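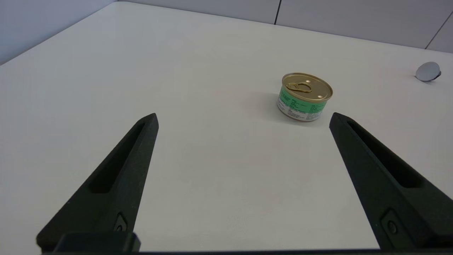 Frequently asked questions about our tins

Which tins do you sell?
Small round tins, short and wide, with a ring on the lid. We have tuna and sardine paste from Valtia, and bean salad from Ziretti. The shop opened in April with 11 kinds, now there are 16.

Do I need a tin opener?
No. Put the tin on a flat table, lift the ring with the handle of a spoon and pull slowly towards you. Please keep your fingers away from the edge of the lid, it is sharp.

The ring came off. What can I do?
You can use a normal tin opener on the rim. If this does not work, write to Morven MacLeish at the shop and she will send another tin.

How long can I keep an open tin?
Please do not keep food in the open tin. Move it to a glass or plastic box with a cover, put it in the fridge and eat it within 2 days.

My tin has a dent. Is it safe?
A small dent in the side is normally not a problem. If the dent is on the rim, or the lid is swollen, do not open it and do not taste it. We give the money back.

Can I collect my order?
Yes, from our counter in Lollilberg. Ask for Ottavio and have your order number ready.

Where do I put the empty tin?
Rinse it and put it with the metal recycling. The lid can go inside the tin.

Answers last checked: July 2020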